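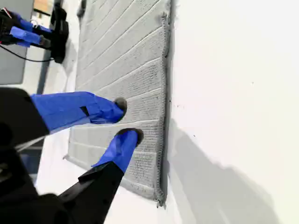 A light grey ribbed mat with a frayed binding edge.

Ribbed mat

A ribbed mat is a small textile floor mat with raised parallel ridges and narrow grooves between them. I've been keeping this page going since June, mostly from mats I've stood on, so do bear with me!

Construction

The ridges do the scraping and the grooves catch whatever comes off your shoes — grit, fluff, crumbs, the lot. Grey is the colour I come across most, and it shows specks sooner than you'd think. The Lenditz pattern has 55 ridges and a stitched binding, while the older Serrano is glued at the back (I've never got on with it).

Binding and wear

The binding is the strip along the edge, and in my experience it goes first. It turns fuzzy, then a tuft works loose at a corner and the corner starts to curl. Snip tufts, don't pull them. I pulled one once and lost 15 centimetres of edging — very annoying.

Cleaning

Shake it outdoors, then vacuum along the ridges and again across them. For a curled corner, lay the mat face down overnight under a heavy book.

See also: Coir mat; Notley weave; Stair runner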